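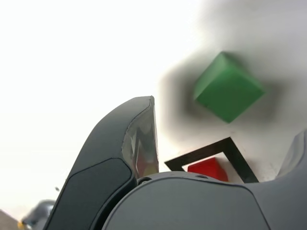 How to Set Up a Block Stacking Table

A stacking table is a plain surface, a few colored cubes and one marked square where the stack has to go. You can use it for a rainy afternoon, a classroom corner or a practice bench. I have set up several of them for the Jirdale workshop, and the steps below are the ones I now follow every time.

What you need

A flat table with a white or very light top
Cubes in red, green and yellow, all the same size
Black tape, or a printed square with a thick black border
A ruler and a soft pencil
A damp cloth and a dry one

Step 1: Pick the surface

Use a white top if you have one. Strong colors are easy to tell apart on white, and the black border stands out from any seat. If your table is dark, cover it with a sheet of white card and tape the card down along all four edges. Small holes in the top do no harm as long as you keep the marked square away from them.

Wipe the surface with the damp cloth, then dry it. Tape does not hold well on a dusty table.

Step 2: Mark the square

Draw the inside of the square in pencil first. It should be wider than one cube on every side, so that a cube can sit a little off center and still be inside the line. For a first table, leave plenty of room. You can make a smaller square later, when people find the big one too easy.

Lay the tape along the outside of the pencil line. Press the corners down hard with the back of a spoon. Then rub out any pencil that still shows.

You can turn the square at an angle to the table if you want a harder task. Kheri Nzioka, who runs the Jirdale sessions with me, prefers it that way. I usually keep mine straight.

Step 3: Place the cubes

Start with the red cube inside the square. This is the bottom of the stack, and the rest depends on where it sits. Set the other two out on the open table with enough space to get hold of each one from both sides.

Step 4: Build

Pick up the yellow cube by two opposite faces, hold it level above the red one and lower it until it touches. Let go slowly. A fast release drags the cube sideways.

Check the stack from above and from the side before you go on.

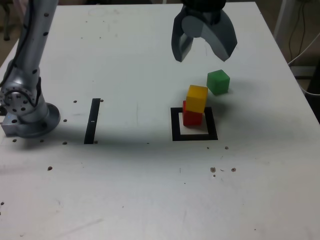 An upper cube that sits slightly to one side is fine in a stack of two. If you plan to go higher, straighten it now – a small offset at the bottom gets worse with each cube you add. Push gently with one fingertip, low down on the upper cube.

Step 5: Add the green cube

Green goes on last. Keep it off to one side until the first two are settled, and bring it in from above so you do not knock the stack on the way. With beginners, I stop at two cubes for the first few rounds and leave green for later.

Step 6: Reset

Take the stack down from the top, one cube at a time. Put red back in the square and move the other two to new spots. If you always start from the same layout, people learn the layout and stop looking.

Replace the tape when the corners begin to lift. Store the cubes in a box with a lid, out of the sun.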